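4. Early entry and late recognition among screen performers

4.1 Definitions

Following Grube and Eichhorn, we take the point of entry to be the first credited speaking part, and the point of recognition to be the first nomination for an award given by people outside the production company. Uncredited work, stage work and advertising are left out. The gap between the two points is called the lag. A performer whose nomination comes from the first credited part has a lag of zero; such cases are kept in the sample but reported separately, as they distort the mean.

Entry is called early if it falls before the age of 13. The threshold is a matter of convenience. It matches the age at which the Hastow register moves a performer from the child list to the general list, and the two lists record parts in different ways. On the child list, a part that runs over several series is entered once. On the general list it is entered once for each series. We have converted the general entries to the child form throughout.
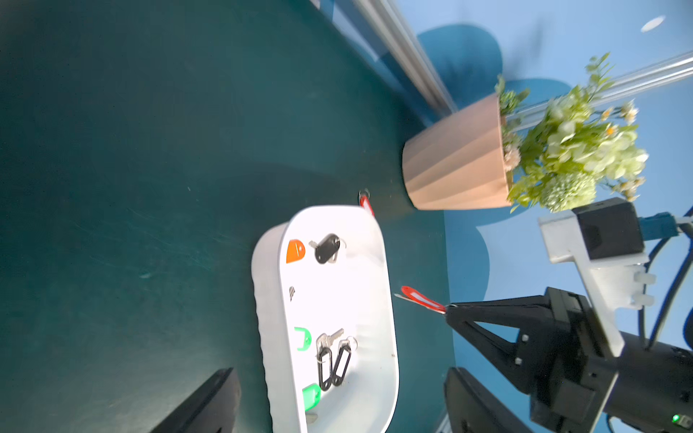 Sauerland has objected that a nomination is a poor measure of recognition, on the grounds that some performers are widely known to the public for years before any jury takes notice. We accept the point for long-running serials. For single films and short series the objection has less force, and the Sidstead interviews suggest that performers themselves date their recognition from the first nomination more often than from any change in audience size.

4.2 Coding

Each career was coded by two readers working apart. Where they disagreed on the point of entry, a third reader decided. Most disagreements concerned dubbed parts -- the register lists the voice and the face under separate names -- and these were settled in favour of the face. Careers with a break of more than four years were marked as interrupted and are treated in section 5. 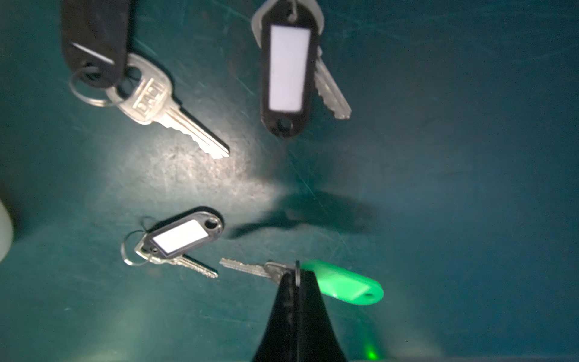
Vol. 3, No. 2

Lag is reported by type of first part (lead, supporting, guest), for early entrants only. Interrupted careers are excluded.

4.3 Results

Early entrants whose first part was a guest part show the longest lag. The difference between lead and supporting parts is small and does not survive when the size of the production is held constant. This agrees with Xavier's reading of the Zulness material, though his sample was drawn from television alone. Late entrants show a shorter lag in every group, but their careers enter the register only if they continue past the second part, and the comparison should be read with that in mind.

Comments

Latrice Esposito
Does "outside the production company" cover festival juries paid by the distributor? Section 4.1 could be read either way.

T. Janssen
The conversion to child-list form will hide recasting between series. Was this checked?

Latrice Esposito
@Janssen I think that is in the appendix, under coding notes.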